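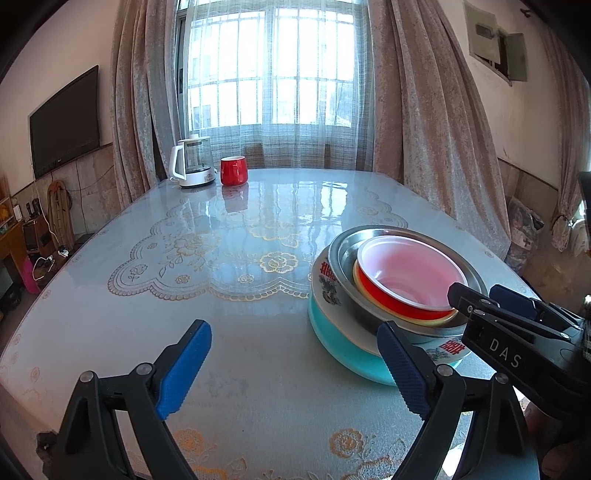
Dining table with glossy protective sheet over a printed cloth; stacked dishes at right, kettle and mug near the window.

Clear table protector over a printed cloth: hazing, heat and stacked dishes

Household Care Help Pages > Table Linens and Coverings
Posted by Indetti, 9 May 2026

I request advice on the care of a clear table covering. The covering is a glossy sheet laid over a pale blue tablecloth with a rose pattern, as shown. It was purchased by the roll and cut to size last September. The table is used for three meals a day and, between meals, for stacking dishes before they are returned to the cabinet.

There are two matters on which I would be grateful for guidance.

First, the sheet has developed cloudy patches that are most noticeable in the morning, when the light comes directly from the window. Washing with dish soap improves them for a few hours, after which they return. I do not know whether the patches are on the upper surface or between the sheet and the cloth.

Second, an electric kettle is kept at the window end of the table. The seller's leaflet gives a limit of 122 degrees Fahrenheit for the sheet and says nothing further about appliances. I should like to know whether the kettle must be moved, and whether a stack of bowls and plates left in one place overnight is likely to mark the surface. The stack usually includes a porcelain plate and a steel basin, with plastic bowls placed wherever they fit.

Replacing the cloth is not under consideration. It was a gift and the pattern is no longer sold.

Belhaj
Member, Table Linens section

The two matters should be treated separately.

Cloudy patches that return after washing are commonly caused by moisture trapped underneath. To confirm this, lift one corner of the sheet and wipe the underside with a dry white cloth. If the cloth comes away damp, or if the haze disappears from that corner, the cause has been found. The following procedure is suggested.

Clear the table completely. Remove the sheet and lay it flat on a clean floor or over a shower rail. Do not fold it, as a sharp crease in a clear sheet is very difficult to remove. Wash both sides with lukewarm water and a small amount of mild dish soap, rinse, and dry with a cotton towel. Launder the tablecloth according to its label and leave it to dry completely. A cloth that feels dry on the surface may still hold moisture at the hem, so an additional 12 hours is advisable. Lay the cloth first, smooth it by hand, and roll the sheet out from one end so that air is pushed ahead of it.

If the underside is dry, the patches are more likely to be soap residue. Wipe the upper surface with one part white vinegar to four parts water, then with plain water. Products containing ammonia, acetone or bleach should not be used on a soft plastic sheet.

With regard to the kettle, the limit in the leaflet should be followed. The base of an electric kettle may remain within that limit, but the jug will exceed it if it is set down directly on the sheet after boiling. A cork or wooden board large enough to hold both the base and the jug is sufficient. The same applies to mugs filled from it.

Dishes left overnight are a minor concern provided the lowest item is dry and has a smooth foot. An unglazed foot ring can scratch. Place the heaviest and widest piece at the bottom and keep plastic items at the top, so that they are not pressed out of shape.

Clollbridge
New member

I have had the same kind of cover for years and just put a tray under everything. The cloudy look goes away in warm weather. I would not worry about it.

Drerbridge
Section moderator

Members are reminded that coverings sold under similar descriptions may be made of different materials, and that the seller's leaflet takes precedence over advice given on this page.

One correction is offered to the reply above concerning warm weather. Haze may clear when the room is warmer, but moisture held against a printed cloth for a long period can cause mildew spotting and, in some fabrics, transfer of color to the underside of the sheet. As the original poster wishes to preserve the cloth, it would be prudent to lift and air the covering once a month. A table that stands at a window should also be checked for fading. Turning the cloth end for end at each airing will distribute the exposure more evenly.

Where a new sheet is cut at home, the edge should be trimmed with a sharp blade against a metal rule. An uneven edge tends to lift, and spills will run beneath it.

This page remains open for further replies.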